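The tables at Purkano come back to the workshop more often than they leave it. They go out to cafés and reading rooms, get leaned on for a few years, and return with rings, scratches and the odd burn. The refinisher who looks after them has worked there since she was 22 and asked that the article stick to the furniture and leave her name out of it.

We talked in the back room, next to a rack of boards waiting for a second coat.

"People ask me what color I use," she said. "Mostly they want honey. They've seen a honey-colored top somewhere and it looked warm. So I ask what the room is like, and whether it gets afternoon sun, because sun changes it more than I do."

She starts with the grain. Before any sanding she wipes the top down and looks at it from the end, then from above, with the big light off and only the window to see by. The fine straight lines don't worry her. The wide wavy figure does, she said, because stain sits differently in the dark bands than in the light ones.

"If you go too dark you lose it. You've got this nice flame and you've turned it into a brown board. I did that to a table for Brirnau, my first year. They were polite about it."

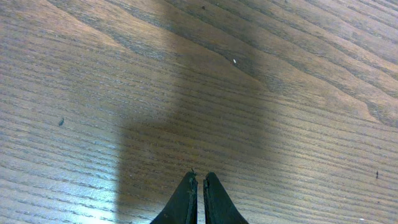

Issue 69

The table she was most willing to discuss was one with that kind of figure, tan stripes against gray-brown, the bands sweeping up on a slant and pulling tighter at one end. She left it a medium brown. It took 3 coats, with a day between each.

"I could have done 4," she said. "The fourth is for the customer. It makes them feel looked after. I don't think the table cares."

She sands by hand near the edges and won't use anything coarse on a top she suspects is veneer. Asked how she can tell, she said she checks the underside and the ends, and if she still isn't sure she treats it as veneer anyway. A sand-through can't be put back.

Dovhaniuk, the shop that supplies her oil, changed its tins in August, and she is still annoyed about the lids. The oil itself is the same. She warms it a little in winter by standing the tin in a bucket of water.

For people with a table at home, her advice was short. Use a damp cloth, then a dry one. Keep the sprays away from it. "Dust is fine. Dust comes off. It's the stuff people put on to get the dust off that I spend my mornings removing."

Her next job is a long top for the reading room at Fledenis, 90 inches from end to end. It has a water mark near one corner that she thinks will come out, and an ink stain that she has told them won't.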